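Skero Handling Challenge

The Skero Handling Challenge is a student robotics competition in which teams teach a robot arm to work with soft everyday articles such as bags, towels and clothing. It grew out of a second-year project course at the Praninau technical college and is now open to teams from other colleges and to school clubs. The final is held each December in the college sports hall.

History

The project course was first run as an optional module for students of mechanical engineering. Its early tasks used wooden blocks and plastic cups, and most groups finished them well before the end of term. The teaching staff then replaced the blocks with a cloth shopping bag, and later with a mixed set of fabric articles. The competition took its name from Skero, the building in which the module was taught.

School clubs were admitted in the third year. The first club to enter, from Kuvach, shared an arm with one of the college teams and came fourth. A separate schools' table was added the following season, with the same articles and a longer time limit.

Format

Each team works at a plain table with a single arm. The competition has three rounds: lifting, opening and packing. In the lifting round the article must be raised clear of the table and put down inside a marked area. In the opening round a zip or flap must be opened far enough to admit a tennis ball. The packing round combines both, and the article must be carried to a second table after it has been filled.

A run lasts 500 seconds for college teams and 900 seconds for schools. Teams may restart once without penalty. The highest score available in a single round is 80 points, of which a quarter is given for leaving the article undamaged and upright.

Articles

The set is published at the start of the autumn term so that teams can buy or borrow similar goods for practice. Bags make up the largest group. They differ in stiffness, in the length of their handles and in the type of fastening, and a programme that works on one often fails on the next.

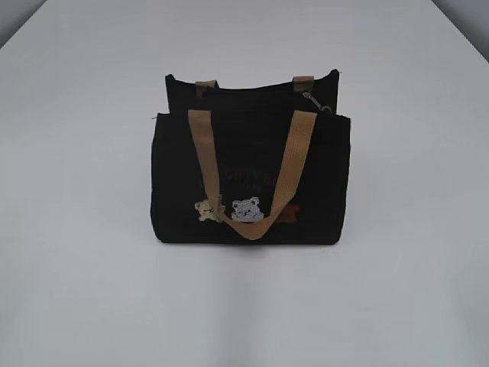
A black tote bag with tan webbing handles and embroidered bears, standing on the worktable.

Handles that fall across the front of a bag are treated as a separate difficulty in the rules. A team may take hold of the handle directly or grip the body of the bag, but must state its choice before the run. Dark fabric is also known to be awkward for teams that rely on cameras, as folds and seams show little contrast. Several entrants have dealt with this by changing the lighting over the table, which is permitted within limits.

Training runs

Most teams now record practice runs in which a student guides the arm by hand or by remote control, and use the recordings to train their software. The Hosoda team, which won the college table twice in succession, submitted 2,527 such recordings with its second winning entry. The rules have since required teams to hand in a log of their training runs together with their code.

Assessment

For students at Praninau the challenge still counts towards the project module. The competition score makes up a small part of the mark, and the rest comes from a written report and an oral examination. Students whose team does not reach the final are assessed on their last recorded practice session.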